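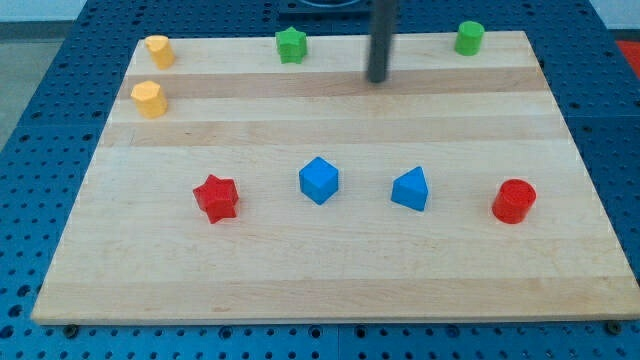
Rimidau chopping board oil, 300 ml bottle

I bought this in December after my sister told me my boards looked thirsty (charming, but she had a point). I'd been using whatever was in the cupboard for years, mostly sunflower oil, and it goes sticky and smells a bit like an old chip pan after a while.

The Rimidau stuff is much thinner than I expected! You pour a little puddle on, rub it in with an old T-shirt and leave it overnight. My maple board drank the first coat so quickly that I gave it another before bed. By morning the stripes had really come up, the darker ones especially, and there was no greasy feel at all.

Grumbles: the cap. It glugs, and I lost a good splash down the cupboard door. I decanted mine into an old squeezy bottle and that's been fine. It also says "light citrus scent" on the label and I can't smell a thing, though my husband swears he can.

I'm 6 boards and two wooden spoons in and the bottle is still over half full. There's a 600 ml one too, but unless you run a café I wouldn't bother. Would buy again, cap and all.

Caoimhe Tierney, Cisetthorpe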